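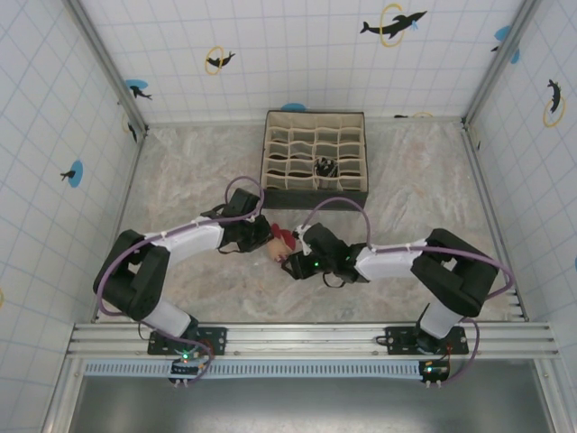
**Bimanual handoff: planner keeps choosing the long way around**

**tamsin_loops**
Hi all! Long post, sorry in advance. I've been moving our two-arm cell from the old Prundus scripts over to the Eddale planner, and mostly I'm very happy with it (the collision checking alone is worth the switch). My trouble is the part where both grippers come in on the plush toy. Each arm plans nicely by itself, but when I ask for a joint plan I get these huge, swooping paths, with one elbow swinging out over the organizer box before it comes back to the middle. I logged 1,108 plans overnight and 300 of them did it. Same start pose, same goal. What am I missing?

**gridwalker**
Welcome to the club! Sampling planners will happily hand you the first path that's legal, and legal can be pretty ugly. Are you running the shortcut pass afterward? It's off by default in the config that comes over from Prundus, and I lost most of May to that.

**tamsin_loops**
Oh my goodness, it was off. Turned it on and re-ran the bad ones, and 70 still swoop. Much better, though, thank you!

**korletey_fan**
I'd go another way, with respect to gridwalker. Shortcutting cleans up a bad path, but I'd look at why the search ends up there. Is the organizer one big solid box in your collision model? And do you have anything in there for the cables? On our Korletey setup we padded the forearms to allow for cable slack, and the padding closed off the direct route without telling us.

**gridwalker**
Fair, but don't go and delete the padding! A snagged cable will cost you a lot more than a slow path.

**korletey_fan**
Never said delete it :) Trim it near the gripper, keep it at the elbow.

**tamsin_loops**
Padding was the same all the way down the arm, so I've split it into 4 sections and left the elbow one fat. Early plans look far more direct. I'm still a bit nervous about both grippers closing on something soft, because the planner treats the toy as a rigid lump.

**susex_bench**
We drop the object from the collision model for the last stretch and let force limits take over. Slow the approach way down first.

**gridwalker**
Not a fan of that one, personally. I shrink it and keep it in. Try both and post your logs?

**tamsin_loops**
Will do, starting the shrunken version tonight.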